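The fruit shift

28 July 2024

Kitchens first. That was the rule Randi Bråten set in February, when Wandus gave her a budget, a shelf of hand-held grippers and not much else. No lab. No mock apartment with the fake lemons glued in a bowl. Real kitchens, real lunch on the table, people's own plates.

She runs collection for Riton, the firm's household project. Seven homes on the books so far. Each one gets a kit, a phone call, a spreadsheet. Then they go quiet for a few days and files start landing.

"I get the upload before I get the hello," Bråten says. She's eating crackers over a keyboard in the Vallotlow office, second floor, window painted shut. Her phone buzzes the whole time we talk. 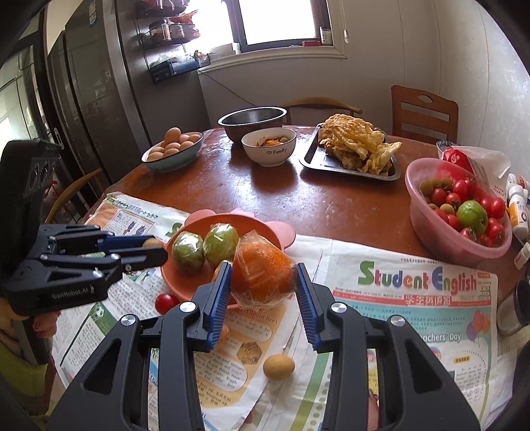
An example, in Bråten's shop, is one pick and one place. Start, grasp, lift, set down, let go. The person holds the gripper like a pair of long tongs, and the camera on it sees what a robot's wrist would see later. Round things are this month's list. Easy, you'd think. But cling film on an orange crinkles and throws highlights all over the place, and the model has to find the fruit under the shine. A cherry tomato wants a lot less squeeze. Put a plate with bear ears on a table covered in newspaper, all those headlines and balloons and cartoon bears, and now the background is shouting too. Bråten loves that stuff. She used to ask homes to clear up. Stopped after the first batch, it made everything look the same.

Two hands is newer. One gripper in the left, one in the right, both recording. The clips have to line up in time or they're junk, and lining them up ate most of the spring. A tool from Sqalli does it now, mostly. When it slips, someone drags the tracks around by hand and swears.

The count on her wall, in blue marker: 1261 accepted. Rejected is 65 and she keeps those too, in thier own folder. Bumped lens, tracking lost, wrong object name. One where the phone rang and the clip just sits there, gripper in midair, somebody talking about a dentist.

Failed grabs stay in. Drop it, go again, keep rolling. She had a fight over that one. The training people wanted clean runs only, she wanted the fumble and the fix, and they settled on a tag so both sides can filter. Robot went on the mixed set anyway.

How's it doing? Depends on the day. Five tries at a wrapped pear while I'm there. Three good, one pear on the floor, one where the arm stops short and just hangs. Bråten writes it all down, doesnt look upset.

Next list is lids. Jars, pots, the plastic tubs that never match. She's already typing the email to the homes, crackers pushed to one side, and she asks me how many tubs I've got.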